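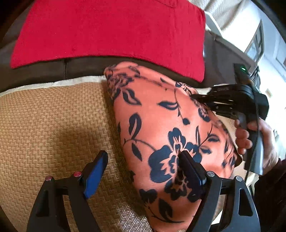 March 16, 2022

Home by half past two and then awake at seven all the same, so I'm writing this with a pot of tea and my feet up on the other chair, before the details go soft. My ankles feel as though somebody has been at them with a rolling pin. What a night, though! I haven't been out like that since before Signe moved away, and I'd forgotten how much I enjoy a room full of strangers all singing the wrong words.

It was Pendo's fortieth-and-a-bit (she is 41, and missed the proper one like everybody else did) and the plan was hers from start to finish. She'd booked us on to one of those organised pub evenings in Hitbridge, where a person with a lanyard walks you from place to place and you get a wristband and a drink at each. I was doubtful, I admit. I said to Caroline on the train that I didn't see why grown women needed leading round a town we've all lived near for half our lives, and Caroline said that left to ourselves we'd get as far as the first place with seats and stay there, and she was perfectly right, we would have.

There were 8 of us in our party once Glenys turned up, and a good many more in the whole group, some students, a works do from Plarnby, a very quiet couple who said it was their anniversary and held hands the entire way round. Our guide was called Shabani Mushi and he was a treasure. He had one of those voices that carries without shouting, and he learnt all our names outside the station and only muddled me with Glenys once, which Glenys took harder than I did.

First was the Kirui, up the stairs over the old bank. I'd never been in. It was early, and the man was still putting candles out, and we all stood about with our coats on being polite. The free drink was something pink with a sprig in it. I had mine and then Caroline's, as she'd started on a sore throat tablet and said it tasted of drains. They had a fellow on the keyboard doing slow versions of quick songs. It took me until the second chorus to work out what I was humming along to.

After that a long, low place by the canal whose name I didn't get, very loud, very warm, and a queue for the ladies that went right up past the bar. I did most of my talking in that queue. A girl from the Plarnby lot told me all about her sister's wedding in May and whether it was rude to wear green, and I said of course it wasn't, and then the woman in front turned round and said that in her family it was, and off we went, and by the time I got to the front I'd been invited to the evening do. I don't suppose she'll remember. I might send a card anyway, if I can find out her surname.

The third was where we danced. I want to get this down properly. It's called the Clesovberg, and it's a basement, and you go down steps that I held on to the rail for, and then it opens out and there's a proper floor with a bit of spring in it. Pendo had asked for her song in advance, weeks ago, by email. When it came on she screamed so loudly that the quiet anniversary couple both jumped. She had her mother's gold earrings on and that blue dress, and she just went, straight into the middle with her arms up, and we all went after her. Even Glenys, who'd told us at the station that she was only coming for the walk. I danced for five songs running. I counted them up on the train because Caroline wouldn't believe me.

There was a man there dancing by himself who must have been 70, in a waistcoat, and he was better than any of us. Beautiful feet. He never bumped anybody. He bowed to me when the song ended, an actual bow from the waist, and I curtsied before I'd had time to think, and Pendo says she will bring it up at my funeral.

We lost Caroline for a while. I did worry, as her phone was in my bag, and I went up and down those steps looking for her more times than my knees cared for. She was sitting on the kitchen step with Shabani and one of the doormen, eating chips, discussing boilers. Hers has been making a knocking sound since Christmas and the doorman used to fit them. He thinks it's the pump. She's written it on her wristband.

The last stop was meant to be a cocktail lounge with a view, and there was a view, of the car park mainly, but the lights on the wet road were pretty and we had a corner to ourselves at last. Pendo opened her cards. Signe had sent a parcel on ahead to the bar (how she arranged that from so far off I can't imagine) and in it was a letter, two pages in that tiny sloping writing, and a tin of the salty liquorice that only Pendo can stand. Pendo read some of it aloud and then stopped and read the rest to herself, and we all looked at the car park. I miss Signe as well. I said I'd write this week and I must, it's been my turn since before the new year.

Then shoes back on, goodbye to Shabani, who got a kiss from every one of us whether he liked it or not, and the taxi. Glenys paid and won't tell us what it was, so I'll have to get it out of her on the quiet and slip the money in her coat. She fell asleep before the roundabout with her mouth open. Caroline and I whispered all the way home like two schoolgirls, mostly about whether we could do it again in May, just the few of us, starting at the Clesovberg and skipping the pink drink altogether.

I found I still had the wristband on when I went to wash my face, and I had to cut it off with the kitchen scissors. I've put it in the back of this book.

Things to do, if I ever get up: ring Pendo, but after eleven. Give Caroline her phone back, as it's still in my bag and has been buzzing since eight. Look out the black shoes with the lower heel. Write to Signe and tell her about the waistcoat man. And see if there's any bacon, because I could eat a great deal of bacon.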